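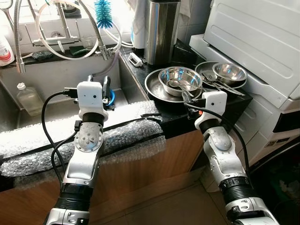 Conductivity Is Not Hardness

11 Jul 2021

The utility in Plostent switched part of its supply in February. The west side of town used to get treated water from the Siver and now gets a blend of river water and groundwater from the Han well field. The notice that came with the bill said the change would not affect quality. It did affect composition, and people noticed: spots on glasses, a different taste, and a run of posts on the local message board with photos of cheap conductivity pens.

Most of the posts reported a number in parts per million and concluded that the water had become extremely hard. I bought a pen, borrowed a better meter to check it against, and ran titrations over the spring. The pen numbers are fine. The conclusion drawn from them is wrong, at least at my address.

What the pen measures

A conductivity pen passes a small alternating current between two electrodes and reports how easily the water carries it. The native unit is microsiemens per centimeter. Any ion contributes: calcium, magnesium, sodium, potassium, chloride, sulfate, bicarbonate, nitrate. The pen has no way of telling them apart.

The "TDS" figure on the display is the conductivity times a fixed factor chosen by the manufacturer. Half is a common choice, and some pens use a larger factor based on a different reference salt. Two pens can therefore agree on conductivity and disagree badly on TDS. If yours has a mode button, put it in microsiemens and leave it there.

Temperature matters too. Conductivity rises by close to two percent per degree Celsius, and although most pens compensate back to a standard temperature, the cheap ones take a while to get there. I let every sample come to room temperature overnight in a closed bottle. A sample straight from the cold tap read low for several minutes after the pen went in.

My kitchen tap, compensated, reads 717 microsiemens per centimeter. With the half factor, a pen turns that into a TDS in the middle three hundreds. On the message board, that was being entered directly into softener sizing calculators as if it were all calcium carbonate.

What hardness is

Hardness is the combined concentration of calcium and magnesium, expressed by convention as the equivalent mass of calcium carbonate per liter. Sodium and potassium do not count toward it. They do not form scale or react with soap in the way that calcium does, but they conduct perfectly well.

The usual test is a titration with EDTA, which binds calcium and magnesium. The sample is buffered to a high pH and an indicator is added. While there is free calcium or magnesium, the solution is red. When the last of it has been bound, the solution turns blue. The volume of titrant used gives the hardness.

Drop-count kits do exactly this with less resolution. I used a Drino kit, which I picked for the price and because the local hardware store had it. One drop is a coarse step if you follow the instructions as printed. Doubling the sample volume halves the step, provided you also double the buffer and indicator. A plastic syringe in place of the dropper bottle improves it again.

My result, as the mean of 7 samples: 151 milligrams per liter as calcium carbonate. That is just under nine grains per gallon in the units softener companies use. It falls in the range usually labeled "hard," near the middle of that range, and well short of what the message board had decided on.

Procedure, for anyone repeating it

The first draw of the morning has been sitting in the house plumbing and can pick up copper and other metals. Copper interferes with the indicator and smears the endpoint. I ran the cold tap until the temperature stopped falling and then collected.

Bottles were rinsed three times with the sample before filling. Do not wash sample bottles with tap water and then leave them to dry, or you add the residue from one sample to the next. The same applies to the glass you titrate in. A final rinse with distilled water is cheap and removes the question.

Fill the bottle to the top. Air space lets carbon dioxide leave, the pH drifts upward, and in a hard enough sample some calcium carbonate will come out on the wall, where the titration will not find it.
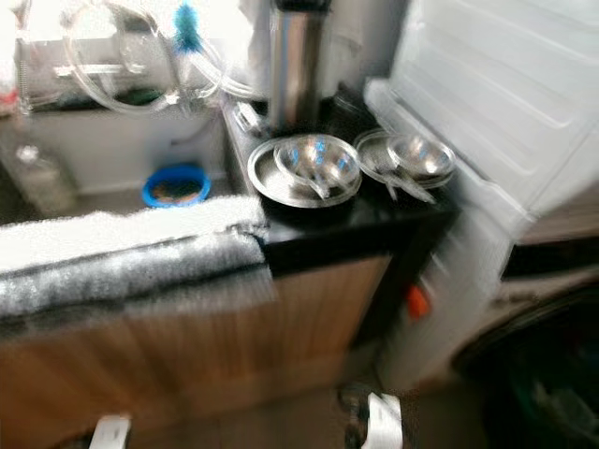

Tubing and a bottle brush at the sink.

The endpoint deserves some patience. The color goes from red through a purple stage to blue, and the purple stage can last for two or three drops. I stop when another drop produces no further change and then discount that last drop. White paper under the glass helps a good deal, and a second glass that has already been taken past the endpoint is useful as a reference. Warm yellow kitchen light makes the change much harder to see. I moved the work to daylight after the first session and discarded that session's results.

I also made up a check standard. Dissolving a weighed quantity of calcium chloride in distilled water and bringing it to 1,000 milliliters gives a solution of known hardness, assuming the solid is what the label says it is. It often is not, because calcium chloride absorbs water from the air and the hydrate on the shelf may be a mixture. Calcium carbonate dissolved in a little dilute hydrochloric acid is the better route. It can be dried before weighing and its composition is not in doubt. My kitchen scale is too coarse for the amount required, so I made a concentrated stock and diluted it. The kit came out one small step high against the standard. I did not correct for it.

Where the rest of the conductivity comes from

If calcium and magnesium with their matching anions were the whole story, water at my hardness would read a good deal lower on the meter than it does. The gap has to be filled by something else, and the obvious candidate is sodium, with chloride or bicarbonate alongside it.

Chloride strips supported this. They are crude, but they put the kitchen tap well above a bottle I had filled from the same tap before the changeover and forgotten in the garage. I would not publish a number from a strip and one old bottle. The direction was clear enough.

Alkalinity was the other half of the check. An alkalinity titration gave a value slightly higher than the hardness, expressed in the same units. When alkalinity meets or exceeds hardness, all of the hardness can be treated as carbonate hardness, the kind that comes out as scale on heating. The excess alkalinity has to be balanced by something other than calcium and magnesium, so again sodium.

This is an ordinary pattern for some groundwaters. As water moves through clay-bearing sediments it can trade calcium for sodium on the clay surfaces, a slow natural version of what a softener does in a tank. I have no log for the Han wells and do not know whether that is happening there. Road salt would be another explanation for the chloride. The two are not exclusive.

Practical consequences

Softener sizing should use the titrated hardness. With the TDS figure, the calculator specifies a unit more than twice as large as required, or tells you to set an existing unit to regenerate far too often. Either way you pay for salt.

A softener will not lower the conductivity reading by any useful amount. It swaps calcium and magnesium for sodium, and the total charge in solution stays the same. Several people on the board had tested softened water with a pen, found no improvement, and decided the softener was broken. Test softened water with the hardness kit. If one drop turns it blue, the resin is doing its job.

Spots on glasses come from everything that was dissolved in the drop, so sodium salts will leave spots as well. Those wipe off with plain water. Calcium carbonate does not, and needs a weak acid such as vinegar or citric acid. Wiping a dried spot with a wet finger is a fair first test and costs nothing.

Kettle scale follows carbonate hardness. Mine has built up a little faster since the change, which fits the alkalinity numbers. I descale with citric acid, one tablespoon to a full kettle, warm but not boiling. Strong, hot citric acid can deposit calcium citrate, and that is more trouble to remove than the original scale.

Taste I cannot help with. Chloride and bicarbonate both affect it, and I have stopped noticing.

Open items

The blend ratio is not published and probably varies with demand. All of my samples come from one tap on the west side. A late-summer set would be useful, when the Siver is low and the wells presumably carry more of the load. I have enough reagent left for one more round and will post the readings with the conductivity in microsiemens.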